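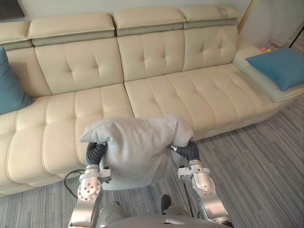

*A cream leather sectional with adjustable headrests.*

My aunt Ratih Purba kept her savings in a bank account paying next to nothing for the whole of her working life, and at family dinners I used to be quite insufferable about it. I was twenty-six, I had read two books on index funds, and I had a spreadsheet (of course I had a spreadsheet) showing what she'd have if only she had listened to me. She would nod very kindly and pass the rice.

I've come around to a different view of cash, and I'd like to put in a good word for it, because I think those of us who enjoy talking about money are a bit snobbish about the plain old emergency fund. We call it lazy. We say inflation is eating it, and so it is, a nibble at a time. But I've now watched enough friends go through a rough patch to believe that the boring account should come first, well before the shares and certainly before the extra super contributions.

My friend Qistina Osman lost her job at Briron with a fortnight's notice. She'd been a wonderful investor, far more disciplined than me, putting away $300 every payday without fail, and nearly all of it was in shares or locked up until she's sixty. She had $135 in her everyday account and the rego was due. So she sold shares in a bad month, and then a few more, and it bothered her for ages afterwards - more than losing the job did, I think.

My aunt, meanwhile, had her hot water system, her gearbox and a root canal all go in the one winter, and paid for the lot without raising her voice.

Now, I know the arguments. Ilham Yeoh, who I work with and who is cleverer than I am, says a credit card does the same job for free, and for him it probably does. He has a steady wage and a wife with another one. I'd only say that a card is easiest to rely on when you don't need it much, and that interest has a way of turning one bad month into 13.

How much is enough? People say three months of expenses, or six, and I find those figures put beginners off completely. Start with $100. Put it at a different bank from your everyday one, so that you have to go looking for it, and add whatever you can until a flat tyre or a vet bill stops feeling like a catastrophe. After that, by all means buy your index fund. I still do, every October, and I still have the spreadsheet, though I've stopped bringing it to dinner.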